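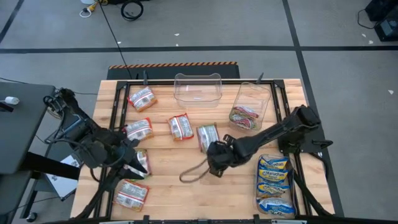
The robotics club at Kundier Community College meets in Room 916, at the end of a hallway it shares with the welding shop. Ronja Engebretsen started it in December with a sign-up sheet and one borrowed laptop. This summer the club has a single assignment, which is to sort a pile of groceries into bins using two arms at once. The students chose instant noodles. The packets are light and cheap, and their clear wrappers are slick enough to cause trouble. Scattered over a butcher-block top, between two black arms that reach in from either side, they land at every angle, and each angle is a separate problem for a gripper with two fingers.

Engebretsen teaches drafting during the day. She says most of her students had never written a line of code for a machine that moves.

"They come in thinking the arm will know what a packet is," she said. "Then they spend a week teaching it where the table is."

The club splits into two crews. One crew handles the left arm, the other the right, and they trade in the middle of the term. At first the crews wrote their programs separately and ran them together on Thursdays. The arms reached for the same packet over and over. Lutz Ruppert, a second-year student who fixes vending machines for a living, drew a line down the middle of the table in pencil and told both crews to stay on their own side of it. That held for a while. Then someone pointed out that a packet lying across the line would never get picked up at all.

The current rule is that whichever arm calls a packet first gets it, and the other has to back off and wait. The waiting turned out to be the hard part to write. Ruppert's version is 4 pages long printed out, and he carries it folded in his shirt pocket.

Bins are another matter. The club uses clear plastic ones from a restaurant supply store in Estine. Packets go in on edge if they go in right, and a bin holds more that way. An arm that lets go too early leaves a packet flat across the top, and the next one slides off it. The students have tried lowering the gripper farther, tilting the bin, and letting go more slowly. Tilting helps the most so far, though the right-side crew doesn't like it and says it's cheating.

The club will take its sorter to the Engström Student Meet in Zutness, where nine teams have signed up. Each team gets two runs and the better one counts. Packets that hit the floor can't be put back. A dented packet counts, a torn one doesn't.

Engebretsen won't guess how they'll do. She has asked for the room on Saturdays as well, and the college has said yes through the end of the session. Ruppert wants to use the extra time to rewrite the waiting code. The left-side crew would like him to leave it alone until after the meet.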